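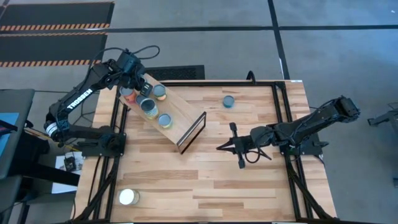
Forum Clullero > Bras et pinces > Pannes et sécurité
Sujet : Le bras de droite se fige pince ouverte, arrêt « normal » selon le journal
18 réponses - page 1

varlope_72
7 Jun 2019, 09:12
Bonjour à tous. Poste à deux bras face à face, tri de boîtes cylindriques entre un plateau et la table. Le bras de gauche travaille correctement. Celui de droite se fige en cours de descente, pince ouverte, et le journal enregistre un arrêt normal, code 493. Aucune alarme. Si on relance, il repart d'un coup vers sa position précédente sans repasser par la position d'attente. Hier il est passé à deux doigts de ma main.
J'ai 3 862 cycles au compteur et le premier blocage date du cycle 3 230. La doc d'Eskildsen dit que le 493 est « informatif ». Je n'y crois pas une seconde.

pignon_libre
09:40
Câble. Regarde celui qui pend sous le poignet, il doit tirer sur le connecteur en bout de course. Vu la même chose à Plorkmont en novembre, on a changé le câble, plus rien depuis.

varlope_72
09:58
Déjà changé, merci. Deux fois même. Ça a tenu une demi-journée.

mortaise
10:21
« Plus rien depuis », ça ne prouve pas grand-chose. Vous aviez aussi mis à jour le contrôleur la même semaine à Plorkmont, c'est écrit dans ton propre sujet. Alors câble ou contrôleur ?
Et un câble qui coupe, ça donne une perte de communication, pas un arrêt normal.

pignon_libre
10:35
Sauf si le contrôleur masque la perte de com. Ça existe. Mais bon, tu sais mieux.

varlope_72
11:04
Je mets une vue prise au poignet, pour ceux qui demandent comment le câble passe sur la table.

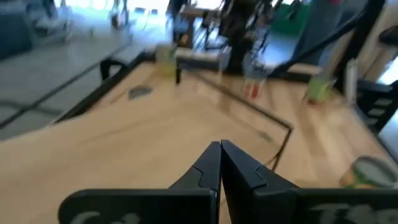

Crédit photo : varlope_72 / atelier d'Ustcombe

11:06, suite : le câble noir sur le bois, c'est celui que j'aimerais éliminer comme suspect. J'ai relancé avec et sans, même résultat.

grain_de_sel
11:30
Il y a quand même du monde sur cette table. Des gobelets, une bouteille, une boîte couchée juste devant les doigts. Tu es sûr que la pince ne force pas sur un objet ? Une limite de couple atteinte peut très bien finir en arrêt propre.

varlope_72
11:47
Il se fige aussi table vide. Testé ce matin.

mortaise
12:15
Pour moi la panne est secondaire. Le problème, c'est la reprise. Un bras qui repart à pleine vitesse sans réarmement, on ne le relance pas pour « tester », on coupe la puissance et on reste hors du cadre. Eskildsen peut appeler ça informatif tant qu'ils veulent.

pignon_libre
12:22
Là-dessus d'accord. Je maintiens pour le câble.

grain_de_sel
13:50
Le support m'a déjà répondu « vérifiez l'alimentation » pour un servo grillé, donc n'attends pas trop d'eux. Intervertis les deux contrôleurs. Si le défaut passe à gauche, tu sauras.

varlope_72
14:18
Je le fais lundi, bras dégagés et puissance coupée entre chaque essai. En attendant, plus de relance. Je posterai le journal complet, 493 compris.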